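Atelier-cuisine de Jernance
Rapport d'avancement adressé à la Fondation Leturow
20 octobre 2024

Objet du rapport

Le présent rapport couvre la première moitié de la période financée. Il concerne le volet « vaisselle et tables » du projet, celui que la subvention prend en charge. Les travaux de peinture et la réfection de l'évier relèvent d'un autre budget et ne sont pas traités dans ces pages.

Rappel des engagements

La convention prévoyait l'équipement de la salle pour des repas partagés de 32 couverts, le remplacement progressif de la vaisselle jetable par de la vaisselle lavable, et la mise en place d'un rangement que chaque groupe puisse utiliser sans accompagnement. La salle sert à 4 groupes qui n'ont ni les mêmes horaires ni les mêmes habitudes de table.

Ce qui est fait

Les nappes sont en service. Nous avons retenu des modèles à motifs, qui s'essuient à l'éponge et supportent bien les taches de sauce. Deux ont dû être recoupées, le fournisseur Vetilis ayant livré une longueur supérieure à celle de la commande. Vetilis a accordé un avoir, qui sera utilisé pour les torchons.

L'inventaire de la vaisselle est terminé. Il a pris plus de temps que prévu : une partie des assiettes était rangée dans le placard du couloir, mélangée au matériel de la fête d'été. Les pièces ébréchées ont été retirées. Les bols et assiettes conservés sont maintenant classés par taille sur l'étagère basse, et les jetables occupent l'étagère du haut.

Le passage au lavable est engagé mais incomplet. Le stock de départ comptait 70 bols jetables, et nous avons choisi de l'écouler au lieu de le donner. Ils servent surtout pour les soupes et les salades du midi. Les groupes les apprécient pour leur contenance, supérieure à celle de nos bols blancs. C'est un point à retenir pour l'achat à venir -- les petits bols seuls ne suffiront pas.

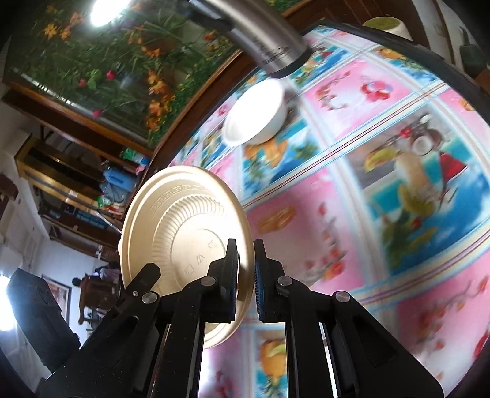 Grand bol jetable beige à frise grecque et petit bol blanc, au-dessus de l'une des nappes à motifs.

Deux formats seront donc demandés au devis : un petit bol pour les desserts et les compotes, un grand pour les plats complets. Le magasin MacLeod, consulté en premier, ne propose le grand format qu'en lot avec des assiettes creuses dont nous n'avons pas besoin. Une seconde demande est partie chez un grossiste et la réponse est attendue avant la fin du mois.

Difficultés rencontrées

Le rangement après repas reste irrégulier. Les étiquettes posées sur les étagères se décollent à cause de la vapeur, et la vaisselle revient souvent au mauvais endroit. Nous allons essayer des étiquettes plastifiées, vissées sur le chant des planches.

Le séchage pose aussi problème. L'égouttoir actuel est trop petit pour un service complet et les groupes du soir laissent une partie des bols sur les tables. L'achat d'un second égouttoir n'était pas inscrit au budget. Nous demandons l'autorisation de le financer sur la ligne « petit matériel », qui n'a pas été entièrement dépensée.

Enfin, plusieurs participants apportent leur propre gobelet ou leur gourde. Nous n'y voyons que des avantages et nous avons réduit d'autant la commande de verres.

Prochaines étapes

Choix du fournisseur pour les deux formats de bols, dès réception du second devis.
Pose des nouvelles étiquettes.
Installation du second égouttoir, sous réserve de votre accord.
Arrêt des achats de vaisselle jetable une fois le stock épuisé.

Budget

Les dépenses engagées à ce jour restent dans l'enveloppe prévue. Les factures des nappes et des étagères sont jointes, ainsi que l'avoir de Vetilis. Le tableau détaillé suivra avec le rapport final. Pour la demande concernant l'égouttoir, une réponse par courriel nous suffit.

L'équipe de l'Atelier-cuisine de Jernance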